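Does Vacuuming Really Get a Carpet Clean?

Grown-ups say it all the time: "I've vacuumed, so the carpet is clean." Is it? Let's not take their word for it.

A carpet is a bit like a very short, very crowded lawn. Thousands of little loops or tufts of yarn stand up from a flat backing. Crumbs sit on top, where you can see them. Sand and grit are heavier and smaller, so they slide down between the tufts and stay near the bottom.

A vacuum cleaner has a fan that pushes air out of the machine. More air rushes in through the nozzle to take its place, and it carries dirt along with it. That works well for the crumbs. For the grit, one quick push across the room may not do much.

Waraporn Tanasarn teaches science in Hakdale, and her class decided to check. They sprinkled 30 grams of dry sand on an old piece of carpet, trod it in, and vacuumed it once. Then they weighed what came out. They got 81 percent of it back after going over the same spot 4 times, slowly. After one fast pass it was less than half.

Does that prove anything about your carpet? Not much. It was one carpet, one vacuum and one kind of sand. Try it yourself if a grown-up says yes (use a scrap, please). 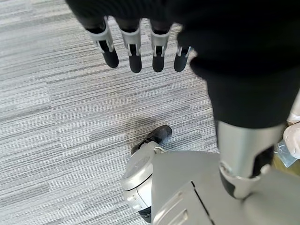

Now for stripes. People will tell you that a striped or speckled carpet stays cleaner than a plain one. Be suspicious. A pattern gives your eyes something else to look at, so a gray crumb on a gray stripe is easy to miss. The crumb is still there.

Another thing you may hear is that a carpet "traps dust," and that this is bad. Well, partly. Dust held in a carpet isn't floating up your nose. But if you jump on it, some of it will be — and a carpet that never gets vacuumed just keeps filling up.

So next time somebody says a carpet is clean, ask how they know. Did they look, or did they only hear the vacuum running?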